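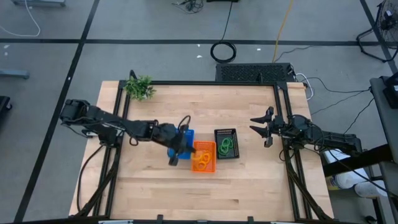 What do you have to know before you join a school robotics club?

Very little. Most of the students who come to the one at Gultley arrive without having written a line of code, and the ones who stay are usually those who don't mind doing the same small job over and over until it goes right.

The job this year is rings. Orange plastic rings in an orange mesh basket, green plastic rings in a black one, a small blue container near the middle of the table, and two black robot arms facing each other across the wood. The task sounds like something you'd give a toddler on a wet afternoon. Take the rings you are asked for, one at a time, and put them where they belong. Then watch a robot try it, and you start to feel a deep respect for toddlers!

I spent three sessions with the club over the winter and came away wanting to sign up myself. There are 27 members, aged from 13 to 18, and they are getting ready for the Drullar Cup, a student contest for two-armed robots which holds its final in June. Last year 41 teams entered. Gultley went out in the first round, and the members tell you so with great cheer, usually within a minute of meeting you.

Melina Katsaros teaches physics in the mornings and runs the club after lessons. She set it up with one arm and a laptop, and for the first year the arm was bolted to a desk that wobbled. Now the pair are mounted on a proper frame of black aluminium around a butcher-block table, and there is a leafy little pot plant up on one corner of it. The plant is called Stimar. Watering it is on the rota, between charging the laptops and sweeping up.

"People expect the hard part to be the programming," Katsaros told me. "The hard part is a ring lying on top of another ring. You and I would just pick up the top one. We've done it all our lives. The arm has to be shown, and shown again, and then you move the basket a little and it's lost."

Showing is the right word. The club's method is to guide the arms through the task by hand, recording each run, and then train a program on the recordings so it can have a go by itself. The target for this season is 1000 recorded runs. They keep a tally on a long strip of wallpaper lining pinned up in the corridor, and the students sign off each batch with their initials and a few remarks. I copied some of them down. "Left arm sulking." "Good one." "Green tangle, gave up, had crisps." "VERY good one."

The green tangle comes up a lot. The rings snag on each other, so a gripper that closes on one can come up with four, or with none. One group wants to shake the basket first to loosen them. Another says shaking is cheating, or if it isn't cheating it's ugly, and they would like the fingers to go in from the side. I sat through a good half hour of this argument and I still can't tell you who was winning. The rules don't forbid shaking. They do take points off for anything dropped outside a container.

Then there is the matter of two arms. With one arm you only have to worry about where it is going. With two, each has to leave room for the other, and the baskets sit close together near the middle, right where both want to work. The younger members solved a chunk of this on paper, drawing each arm's reach with a compass and colouring in the overlap. It's a lovely thing to look at, and the programmers in the sixth form have it taped above their desk.

What struck me most was how much of the afternoon is spent on jobs you would never put in a brochure. Tidying cables. Naming files sensibly. Putting every ring back before the next run. Katsaros is strict about all of it, and she is strict in a friendly way - a raised eyebrow, mostly - and the students have begun doing the eyebrow to each other.

The prize in the Drullar Cup is the Antoniadis Shield, along with a week's placement in a university lab for 4 members of the winning team. The club has already decided how it would choose its four, should it come to that, by drawing names from a blue container. Entries closed on Feb 28, 2025, and Gultley's went in with two hours to spare. When I left on my last visit they were on run 612, and someone had just gone to find the watering can.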